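Bimanual cell: planner release 2 goes in

The August release of the Tresanum motion stack is now running on the tabletop cell at Humlow. Most of the work went into two areas: how the planner treats the volume both arms can reach, and how the perception node handles clear plastic. Hryhorii Fedoruk wrote the planner changes and Kiri Merrick did the perception side.

Until this release the shared volume was guarded by a single lock. One arm held it and the other waited at a standoff pose, even when the two paths were nowhere near each other. The lock has been replaced with a swept-volume check that runs every control cycle on both trajectories. If the predicted clearance drops below the limit, the arm with lower priority slows along its own path. It does not replan unless the conflict lasts more than 100 cycles. Small flat items on the table between the grippers are the test case, as both arms have a valid approach and the fingertips end up close together.

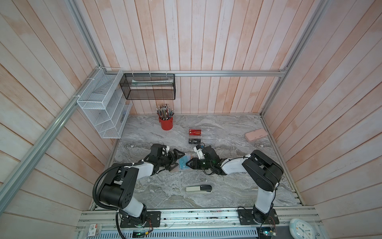

The desk-items layout at Humlow, with both grippers over the light-blue item between them.

Baoshan Tan replayed 626 logged trajectories against the new check before it was enabled on hardware. Two were flagged that the old lock had let through. Both came from an outdated collision mesh for the gripper fingers, and the mesh has been corrected in the Fasex description package. Anyone with a local copy of that package should pull again, because the planner will load the old mesh without a warning.

Clear acrylic remains the hard part for perception. Depth returns pass through the panels and land on the mat, so the fused cloud shows a hole where the organizer is and a few stray points along its edges. The marble print makes this worse by giving the matcher plenty of texture to lock onto through the plastic. The new node runs a segmentation pass on the wrist color stream, fits a coarse hull to the mask, and marks the hull as occupied whatever the depth says. Cards behind the acrylic are kept as separate instances inside the hull.

The hull is conservative. It fills in the steps of a tiered organizer, so a grasp on anything in a lower compartment is currently rejected as a collision. A per-compartment model is on a branch but adds 105 ms per update, too slow to run in the loop.
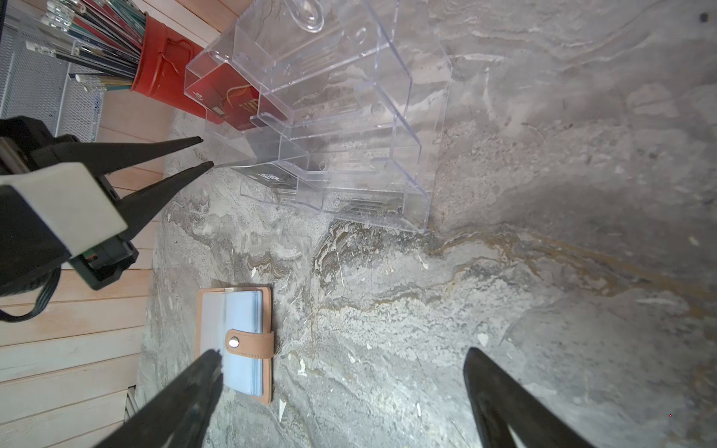
Known issues and next steps

Wrist camera extrinsics must be reloaded by hand after a controller restart. Vaughan Waaka has a fix in review.

Priority between the arms is fixed in the config file. Warrick Tautahi is testing a version that assigns it per task from the Karppinen scheduler.

Logs recorded with the old lock can still be replayed, but the clearance field will be blank.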